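Feed-in rate dropped again, anyone switching?

xolani_z
Brolgate have cut my export rate from June. I sent them 2742 units last year and feel a bit daft now. Thinking of Ortner.

KekeliA
I moved to Ortner in spring. Took 47 days and two lost forms, but the rate's better.

nhyira_l
Disagree with switching, sorry! Use more of it yourself. I run everything at midday now and my bill fell by 38 quid. 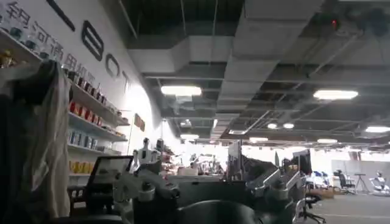
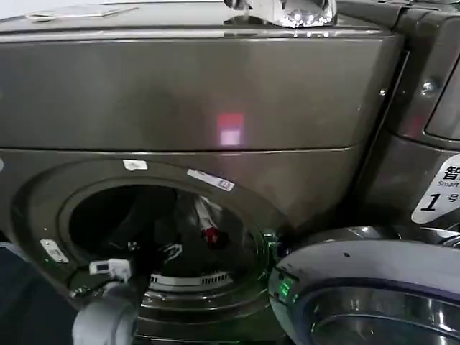 Reply from xolani_z
I'm out till six most days though, so midday's no good without a timer.

fuseini47
Get a battery then.

KekeliA
At those prices? No chance. Ring Ortner on Wednesday, the queue's shorter.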